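3. 手首カメラの取り付けと指先の比較

さて、前の章では腕の話ばかりしてしまったので、この章では手首から先のことを書きます。私がこの研究でいちばん長く付き合ったのは、制御の式でも学習のモデルでもなく、グリッパーの根元に付ける小さなカメラと、その視界にずっと居座る黒い指でした(夢にも出ました)。比べたのは、カメラの取り付け金具と、指先の形と、コントローラーの設定の組み合わせです。全部を総当たりにすると卒業できなくなるので、組み合わせはかなり絞っています。

金具は、Alipour の短いものと、それを自分たちで延長した長いものを使いました。長いほうは、レンズの位置が指の付け根から40 mm 後ろに下がります。たった40 mm と思われるかもしれませんが、手首まわりの40 mm はものすごく大きいです! 下がれば指の全体が見えるようになり、そのかわり手首を曲げたときにケーブルが突っ張りやすくなります。どちらの金具でもカメラは指の中心線からずらして付けるので、画像の中では机が大きく傾きます。はじめのうちは私も首を傾けながら画面を見ていたのですが、そのうち慣れてしまって、まっすぐな机の画像を見るとかえって落ち着かなくなりました。

指先のほうは、Bilico の弾丸型と、ゴム系の湾曲パッドを左右の指に一つずつ付けた「非対称」の組を基準にしています。左右同じ形にした組も試しましたが、結果は付録に回しました。非対称にしたいと言い出したのは共同研究者の Lieselotte Eichhorn で、丸いものは面で受けて点で押すほうが逃げにくい、というのが彼女の言い分です。私は見た目が気に入らなくて最初は渋っていたんですが、カップの縁のような薄いところに弾丸型の先がすっと入るのを見てからは、すっかり味方になりました。

課題は机の上の片付けと、両腕での受け渡しです。物体は食器や食品まわりの、色も形もばらばらなものを机に適当に散らし、操作者が遠隔で両腕を動かします。試行は全部で700回、そこから把持の直前と思われる瞬間を切り出した画像が1715枚になりました。切り出しは自動でやっていますが、直前かどうかの判定は最後に人の目で見直しています。この見直しがいちばん時間を食いました。自動の判定は、指がほんの少し閉じて、また開いて、という操作者の迷いを全部「把持」だと思ってしまうんですね。私自身が操作した回ほど誤判定が多かったので、誰が迷っていたのかは言うまでもありません。

3.1 指が隠すもの

手首カメラの論文を読むと、遮蔽(オクルージョン)の評価は物体の面積に対して何割隠れたか、という数字で済ませてあることが多いです。私たちも最初はその流儀でいこうとして、途中でやめました。面積ではほとんど隠れていないのに、肝心なところだけが見えない、という画像がどんどん出てきたからです。隠れた面積が大きくても困らない画像もあって、たとえば皿なら、縁の弧が少し見えていれば操作者は中心の位置をかなりうまく当てます。モデルのほうも、縁にはよく反応してくれました。 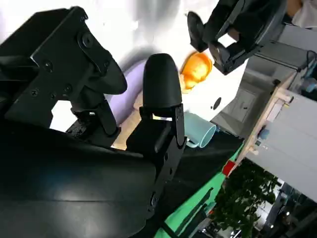 面積のかわりに私たちが使ったのは「手がかり遮蔽」という言い方で、つかむために操作者が見たい部分(取っ手、縁、端)がどのくらい見えているかを、見える・一部見える・見えないの段階で付けていくものです。素朴なやり方ですが、画像を並べてみるとこちらのほうがずっとしっくりきます。図1では淡い青のマグが横倒しになっていて、口はこちらからよく見えるのに、取っ手の一部が中央の指の陰に入っています。面積でいえば軽い遮蔽、手がかりでいえば「一部見える」です。ラベンダー色の円筒形のものは、丸い端が弾丸型の指先のすぐ左に出ていて胴が隠れているので、端については「見える」を付けました。逆に、隣にある光沢のあるオレンジ色の丸いもののように、取っ手も端もない物体では、手がかりとして何を数えるべきかがはっきりしません。私たちは輪郭の連続した部分を手がかりとみなすことにしましたが、ここは異論があると思います。

もう一つ、画像を見ていて気になったのが反対側の腕です。受け渡しのときには相手のグリッパーがこちらの視界に入ってくるので、自分の指と相手の指が同時に写ります。どちらも黒です。人間なら根元をたどってどちらの指か分かりますが、学習したモデルは近いほうの指先を自分のものだと思いこむことがあって、しばらく頭を抱えました。指に色のテープを貼ればいいじゃないか、と査読前に見てもらった人には言われました。やってみたところ、たしかに混同は減ったのですが、今度はテープの色に近い物体を嫌うようになってしまいました(オレンジのテープだったのが失敗です)。最終的には色に頼るのをあきらめ、関節角から自分の指の位置を描いたマスクを入力に足しています。

3.2 金具の長さで変わったこと

長い金具に替えてすぐに分かったのは、操作者が楽になるということでした。指の開き具合が両方の指について同時に見えるので、閉じるタイミングを迷いません。短い金具だと片方の指は先端しか見えず、もう片方は黒い板とねじばかりが大きく写って、どこまで開いているのかを想像で補うことになります。慣れた操作者には差がほとんど出ず、不慣れな人ほど長い金具を好みました。

ただ、モデルの成績は操作者の好みどおりにはなりませんでした。長い金具では指と機構の写る範囲が広がるぶん、机の見える範囲が狭くなります。机の広い範囲を見渡してから次の物体を選ぶ片付け課題では、これが効いてしまいました。反対に受け渡しの課題では、長い金具のほうが安定しています。相手の指が物体をどこで挟んでいるか、その隙間に自分の指が入るかどうか、という判断に必要なものが、長い金具の画像にはたいてい入っています。

じゃあ課題ごとに金具を替えればいいのかというと、替えるたびにキャリブレーションをやり直すことになって、それがまた面倒なんです。Flindby のコントローラーには手首の座標系を複数覚えさせておく機能があるので、短い金具用と長い金具用を登録して切り替えました。切り替えを忘れたまま動かしたことがあり、グリッパーが物体の手前の何もないところを自信たっぷりに挟んだので、それ以来、起動時に金具の種類を聞いてくる画面を付けてあります。

3.3 崩れるものをつかむ

硬いものばかりでは指先の差が見えにくいので、途中からパンを加えました。これは Lieselotte の発案です。パンはとてもよい試験物体でした。同じ店で同じ種類を買っても一つ一つ形が違うし、強く挟めば層がつぶれ、弱ければ滑り落ち、表面がはがれて毎回少しずつ別の物体になっていきます。再現性という点では最悪なのですが、家庭で動くロボットの話をしたいなら、こういう相手を避けて通るわけにもいきません。

力の設定は、Selleo のグリッパーが持っている電流制限をそのまま使っています。力覚センサーは付けていません。予算の都合もありますが、カメラだけでどこまでいけるかを見たかったというのが大きいです。電流制限を弱めにすると、渡す側の指が物体を保持しきれず、受ける側が触れた瞬間に向きが変わってしまいます。強めにすると向きは保たれますが、くずが出ます。
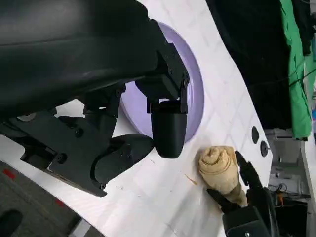
くずは思ったより厄介で、机に散ると片付け課題のほうに影響します。モデルが小さなかけらを物体だと思って、律儀につまみに行くんですね。弾丸型の指先は細かいものにも届く形をしているので、なまじ成功することもあって、見ているぶんには面白いのですが、試行の時間はどんどん延びます。対策として、小さすぎる候補は無視するしきい値を入れました。しきい値をどこに置くかは結局手で決めていて、ここに理屈らしい理屈はありません。ぶどうの粒を無視しないぎりぎりのところ、というのが本当の基準です。

保持の安定性については、非対称の組がはっきり良かったです。湾曲パッドが広く当たって物体の回転を抑え、反対側から弾丸型が押さえる、という形に入れば、電流制限を弱めにしても向きが崩れにくくなります。左右とも弾丸型の組では、巻いた形のパンが層に沿って回ってしまうことがよくありました。左右とも湾曲パッドなら回転は抑えられますが、今度は皿のそばのように狭いところで指が入りません。ただし、非対称の組には向きがあります。パッドの側を物体のどちらに回すかで結果が変わるので、操作者はそれを考えながら手首をひねることになり、そのひねりでまた視界が変わります。金具の長さと指先の形を別々に評価しようとした私たちの計画は、この時点でだいぶ怪しくなりました。

Cookie の使用について:当サイトでは利便性の向上のため Cookie を使用しています。閲覧を続けることで Cookie の使用に同意したものとみなされます。 設定を変更する 同意する

そこで、解析では両者の交互作用を最初から入れることにしました。詳しい式は次の章に回しますが、言葉で書くと、パッドがカメラに近い側に来る姿勢では短い金具の不利が目立ち、遠い側に来る姿勢ではほとんど消えます。パッドを支える角ばったブラケットがかさばっていて、これがレンズの近くに来ると画面をふさいでしまうのが主な理由だろうと私たちは考えています。ブラケットの板を薄くすれば済む話かもしれず、Lieselotte は7月に向けて薄い版を設計しています。私のほうは、操作者がパッドの向きを選ぶときに何を見ているのかが気になっていて、遠隔操作の画面に視線計測を足せないかを調べ始めたところです。

コントローラーの応答については、金具や指先ほどの差は出ませんでした。手首をひねる速さの上限を下げると画像のぶれは減り、操作者の機嫌は悪くなります。上限は既定値のままにして、ぶれた画像は切り出しの段階で除くことにしました。除いた分は先ほどの1715枚には含まれていません。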